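Herkside Neighbors Newsletter
12/5/20
By Urho Heinonen

Paper drive, round two

Quick one this time, the printer wants copy by noon and I still have the parking notice to write.

The winter card swap is on. Same idea as last year: you make cards, we collect them, they go out to people in Drovton and up the hill who don't get much mail. Last year 415 cards went out. Would love to beat that. Kids' cards, grown-up cards, wonky cards, all fine. No glitter please (Jae-in Han is still finding it in the car).

Paper first. We have plenty of white and nowhere near enough color. If you have a half-used pack in a drawer, bring it. Light colors best, so the writing shows up. Dark green and navy look great but you need a white pen and we own 3, one of which is dying.

Sizes. Letter size folds in half nicely, or cut it down the middle and get two smaller cards out of it. Anything bigger than that won't fit the envelopes. We bought the envelopes in one big box back in September, 2,095 of them, so we are stuck with that size for a good long while.

Plain sheets of lavender or any other soft color are just right for this. Don't pre-fold unless you're sure of your envelope size. Flat stacks are easier to carry and easier to sort.
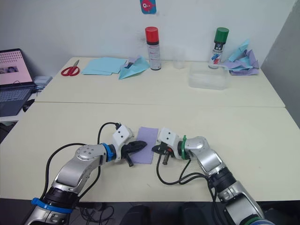 What to write

Keep it short. "Thinking of you" is plenty. First name only, no phone numbers, no street address. Please don't write "get well soon", most of these folks are not sick and a couple were a bit put out last year. Season's greetings, a joke, something about your dog, what you can see from your kitchen window. One lady wrote back to say the card about the burnt pie was her favorite, she's kept it on the fridge since.

Other languages very welcome. We know of readers for Finnish and Korean and could use Portuguese, so if that's you, get in touch.

Don't seal the envelopes. We put the address labels on and slip in a second card when we have extras, and it's a pain steaming them open. Leave the flap tucked.

Where to drop off

Blue bin on the porch at 69 Aguiar Street. It has a lid, but bag your cards anyway, the rain gets in sideways. If the bin is full, don't leave stuff on the step, just text Jae-in and he'll come empty it. Stestico Hardware is also taking cards and paper at the counter, ask for the card box. They've given us rubber bands and a roll of tape too, so thank you to them.

Can't get out? We'll pick up. Leave a note with your name and a good time and someone will swing by. We stay at the gate, you put the bag on the wall, everybody waves.

Still need

Stamps, any amount. Somebody with neat handwritting for labels, my own has been voted down. A paper cutter on loan for a week or so, will be returned in one peice. And two or three people to sort, done at home, I drop a box off and collect it when you're finished.

Parking notice is on the back page, assuming I get to it.

Contact: Herkside Neighbors, 69 Aguiar Street | © 2020 Herkside Neighbors | Back to top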